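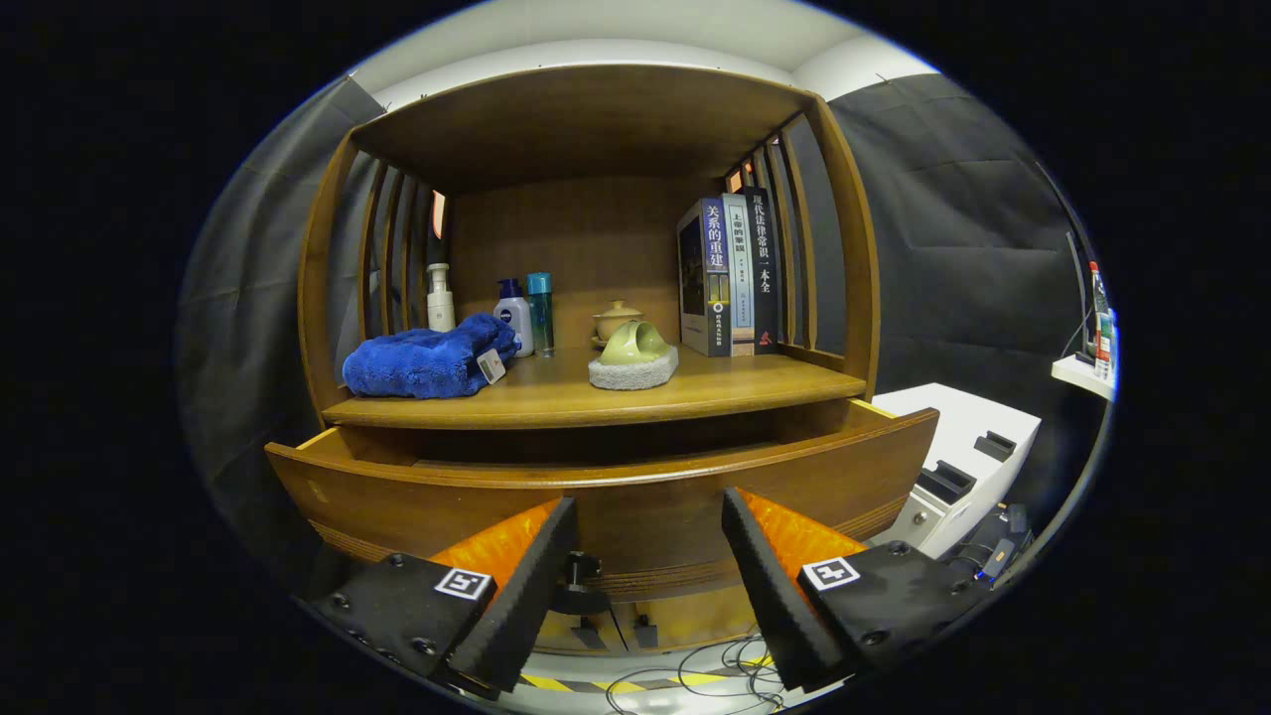 What People Keep on the Open Shelf: A Small Study of Visible Storage in Shared Housing

Home Coursework Reports Archive Contact

Filed under: Student Projects / Everyday Design / Second Year

Print this page E-mail this report

1. Why we did this

Our group was asked to pick "an ordinary domestic behavior" and study it for a term. The first proposal was sleep, which the department turned down on the grounds that we would enjoy it too much. The second was shelves.

Specifically, we wanted to know how people in shared housing decide what goes behind a door and what stays out where the other tenants can see it. There is a fair amount of writing on closets and a great deal on kitchens. Open shelves in bathrooms, hallways and bedrooms get less attention, even though most of us walk past one several times a day and form opinions about whoever filled it.

2. The place

We worked in the Waltar buildings, a set of student apartments on the north side of campus with 611 residents at the time of the survey. Each apartment has a shared hallway, and each hallway has at least one piece of open storage that came with the lease. The lease calls this "a furnishing." Residents call it other things.

The buildings suited us because everybody starts with the same amount of space and then does something different with it. They also suited us because two of our group live there and could let the rest of us in out of the rain.

3. Method

In November we put a paper form under every door. It asked residents to list what was on their nearest open shelf, who owned each thing, when it was last used and whether they would move it before a parent visited. We had budgeted for a reply rate of one in four and got slightly less, which our supervisor described as "a finding in itself" in a tone we have chosen to take as support.

Entries were typed into a spreadsheet and sorted using the Farooqui scale, a five-step measure of how much an object is meant to be seen. A one is something you forgot you owned. A five is something you bought so that guests would ask about it. The scale was built for living rooms, and we had to argue over most of the threes.

After cleaning out duplicates, jokes and one form filled in entirely with the word "socks," we had nearly 4,000 entries.

4. What we found

Toiletries led by a wide margin. Lotion, deodorant and soap turned up on shelves of every kind, including ones a long way from any water. Residents rated these items low on the scale and said they had not thought about them at all. They also tended to say which brand they were, without being asked.

Towels came second. We had expected them to be hanging up. A good number of residents kept one folded on the shelf that they described as "the nice one" or "for guests," and most of those people could not remember the last time a guest had used it.

Books were the group we argued about most. People listed them readily and rated them as fours and fives, then left the "last used" column blank. Cookbooks did better than novels. Textbooks did worst, and we make no comment.

Small ceramic things formed their own category late in the project, when we noticed we had been filing them under "other" and that "other" was getting large. Jars with lids were the most common. Asked what was in them, residents answered hair ties, coins, a key to something, or "nothing, it's a jar."

5. The Priltness problem

Halfway through, the furniture supplier Priltness replaced the hallway units in one building with closed cabinets from the Stovik line. We were not told beforehand. For a week we treated this as a disaster, and then somebody pointed out that it was a free experiment.

We went back to 9 apartments that had changed over. In most of them the toiletries had gone behind the doors and the books had moved to a windowsill. In two, residents had started keeping things on top of the new cabinet, in the same order as before, only higher up. One tenant told us she liked having doors and then asked if we knew how to take them off.

6. Limits

Self-reported shelves are tidier than real ones. We know this because two of us filled out the form. We also asked for ownership, which caused at least one argument over a hairbrush that we would rather not have caused. The building is all students, so the results should not be stretched to cover people with garages.

7. Costs

Printing came to more than planned because the first 2,000 slips left out the question about ownership. The backs are available as scrap paper from the project room.

8. Next steps

The full spreadsheet and the blank form will stay on the course drive for next year's group. The poster version goes up in the main hallway on 17th May, on the wall beside the lost property shelf, which we have not surveyed.

Print this page E-mail this report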